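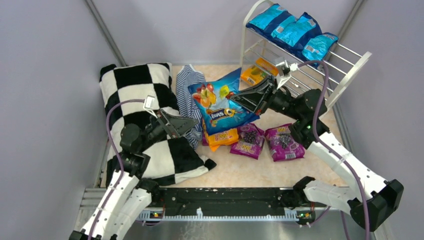 Two arms on a shared rail, with snack packets, a checked pillow and a wire rack inside the enclosure.

Budgeting for a two-arm work cell

A two-arm work cell is a pair of small robot arms fixed to one mount, with walls round them and a floor to work on. I look after the Jornance page on these, and I've helped plan 2 of them, so this article leans on what I learnt (and what I overspent on!). Prices move too quickly to be worth listing, so I've stuck to what belongs on the order and in what sequence.

Arms and mount

The arms swallow most of the money, so people start there and then find they've forgotten the thing that holds them up. Ask for the rail and base plate on the same quote. Our first supplier, Zimano, priced the arms beautifully and left the mount as an extra, and I had to go back with my cap in my hand for another 2,000 pounds. Check the reach as well. Both arms should get to the middle of the floor, and if you want a shelf or rack at the back, at least one has to get over whatever is lying in front of it.

Cables deserve a line of their own. They have to follow the arm through every bend, so buy them long, and buy a spare set while you're at it.

Grippers and cameras

Plain two-fingered grippers will do for a first year. Crisp and sweet packets are a good test before you sign anything: they're shiny and crumply, and they end up lying over one another at odd angles. I take a carrier bag of them to every demonstration now, along with something made of cloth, and the sales people have learnt to expect me.

If you want a close view of the fingers, get a price for wrist cameras at the start. Adding them later meant new brackets for us, and the brackets took longer to arrive than the arms had.
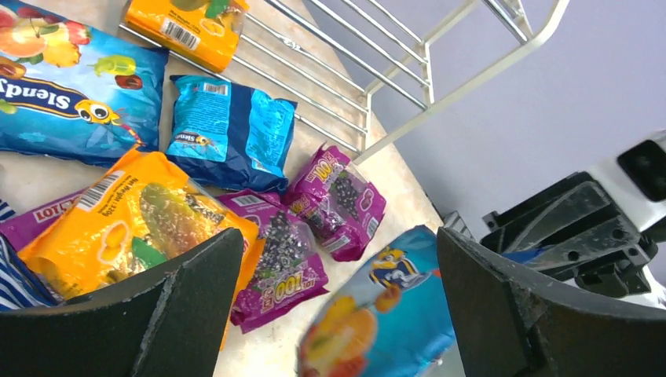 Walls, floor and props

This is the cheap part, and the part I enjoy most. Pale plain panels are easy to live with, and a light floor shows up nearly anything you put on it. Enda Mac an tSaoi, who planned the Akinola cell, set aside 254 pounds for props and had spent the lot by June, mostly on groceries. I'd call that money well spent, but do put it in the budget under its own name or it'll come out of your tea fund, as mine did.

Running costs

Allow for finger pads, fuses, replacement cables and somebody's time. The Nundura plan I worked from allowed 4 hours a week for tidying and resetting, and I've kept that figure in every plan I've written. Service contracts vary wildly, so read what they say about call-outs before you look at the yearly price.

See also: Grippers; Wrist cameras; Second-hand arms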